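How to Brush a Streaked White Glaze on the Inside of a Bowl 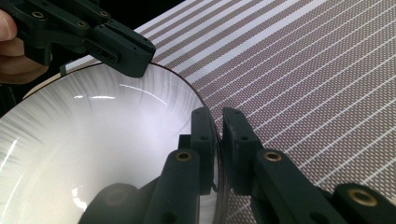
White glaze with fine pale grey strokes fanning out to a narrow dark rim.

I've been making bowls in my little corner of the Pumwood studio for longer than I care to admit, and the thing people write to me about most is brushed glazes. They look fussy, but they're a lovely, slow sort of job (put the radio on!) and you don't need much gear to get started.

What you'll need

A bisque-fired bowl with a wide, open shape
White gloss brushing glaze
A little grey underglaze
A dark underglaze for the rim
A soft fan brush and a small pointed liner brush
A banding wheel, or an old lazy Susan
A clean sponge and a jar of water

I use Vollham white because it was what the shop had when I began, and I've stuck with it. Any gloss glaze that suits your clay and your firing temperature will do the job. Do check the label first, and if the bowl is meant for food, make sure the maker says the glaze is fine for that.

Step 1. Wipe the bowl down with a damp sponge and let it dry. Bisque dust gets everywhere, and it will make your glaze crawl in the kiln. I learned this on a whole shelf of cereal bowls one June, and I still have two of them holding paper clips.

Step 2. Set the bowl in the middle of the wheel and brush the inside with white. Start at the bottom and work up while you turn the wheel with your other hand. Give it 2 coats and let the first one lose its shine before you add the second.

Step 3. Thin the grey with water until it runs like milk. Load the fan brush, then press most of it back out on the side of the jar. You want the bristles to split a bit so they leave separate lines.

Step 4. Put the brush down near the center and pull toward the rim in one go, lifting as you get to the top. Turn the bowl a touch and pull again. Please don't go back over a stroke you don't like! The uneven ones look much nicer after firing, and going back only muddies the white.

Step 5. Now the rim. Fill the liner brush with your dark color, rest your elbow on the table, hold the tip against the edge and let the wheel do the moving. If you wobble, wait for it to dry and scrape the bump off with a wooden stick.

Step 6. Clean the foot with your sponge so the bowl won't stick to the kiln shelf. Leave it overnight, then fire it as the glaze label tells you and keep the lid shut until the kiln has cooled all the way down to 100 degrees or less. I know how hard the waiting is, and I usually go and weed the garden.

If your grey disappears in the firing, the wash was too thin, so add a bit more color and try it on a test tile before your next bowl.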